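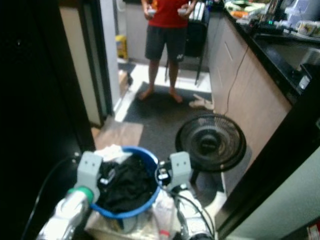
I've been sorting other people's laundry, one way or another, since I was nineteen. First at Bittencourt, the big hotel linen place by the rail yard, then in the back office there, and now I mostly write about the kind of work I used to do. So when a company called Verum told me I could come and see how they teach robots to handle a basket of clothes, I said yes before they'd finished the sentence.

I was picturing a lab. Glass walls, people in socks and hairnets, maybe a guy with a clipboard! What I got was a kitchen and a washing machine, and folks at work in shorts with a controller in each hand.

If you've never watched this kind of job, the short version is that the robot's arms go where the operator's hands go. Reach out, and they reach out. Pinch, and the gripper pinches. You do that with a basket of laundry over and over, every try gets saved, and the hope is that sooner or later the machine can manage a basket without you. I'd read all that beforehand. Reading it doesn't prepare you for how much it looks like regular housework with an extra pair of hands in the way. 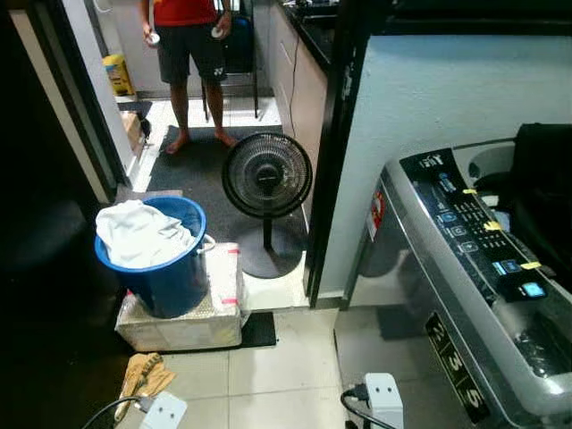 PRIKOW, 2020-08-13 – It's a warm Thursday and the shift started early. Cauã Xavier, who I'd been emailing for weeks, worked at Bittencourt too (different years, same terrible vending machine). He loaded carts on the dirty side. When the plant put in its automatic sorting line, his crew went from two shifts to one, and he was on the one that went.

"I was mad at the machine for maybe a year," he told me. "Then I saw the ad for this and thought, well, at least I'd be the one moving it."

He's paid by the hour at Verum, and he was firm that I should write that down, because there was talk in April of paying by the finished run instead. The operators pushed back. If you get paid per run you rush, and if you rush, the robot learns to rush, and then you've got a machine that yanks a shirt by its collar. Management came around on that one. A run takes as long as it takes, and a stint on the controllers tops out at 80 minutes before you have to hand them over to somebody else.

I had a turn myself, a short one. I have folded more pillowcases than I care to think about and I could not get hold of the rim of a bucket. My hands knew just what to do and the grippers were always a little to the left of it. You can't feel anything, either. I never noticed how much I lean on feel – whether a thing is heavy, whether it's snagged – until I had to do without it. Cauã was very nice about it. He said his first day he kept apologizing to the laundry.

What the job does to your body is the part I kept asking about. At Bittencourt everybody's back went, then the knees. Operators still stand for a living, but they aren't hauling carts, and Cauã says his back quit bothering him. Now it's his shoulders and his thumbs. He holds his arms out in front of him more than any person is meant to, and he has started stretching at bus stops, to the embarrassment of his daughter.

Then there's what goes in his notebook. He keeps his own tally at home, apart from the company's, and he was at 227 good runs the day I came. A good run by his rules means the basket got where it was going and nothing fell out. The company's rules are looser. He's promised himself a cake at 300 and I have asked to be invited. 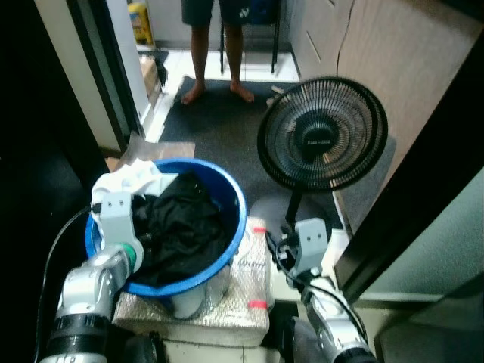

So whose job is it now?

I put that to Cauã over lunch, and he chewed for a while. He doesn't think a robot will be doing laundry in his mother's apartment any time soon. He does think one will be on the dirty side at Bittencourt, and he has friends there still. One of them won't talk to him about work at all. Another keeps asking if Verum is hiring.

It is, a little. Giner, the training center across the river, has begun a course for operators, and 100 people put their names down for the first one. Most came out of laundries, kitchens and warehouses. I like that. I'd like it better if the course were free, and it isn't, and I'd want somebody to tell those people how long the work is likely to last. I asked Verum and got a friendly answer with no number in it.

Cauã's contract comes up for renewal in the fall. He says he'll sign if they keep the hourly rate, and he wants a better mat to stand on.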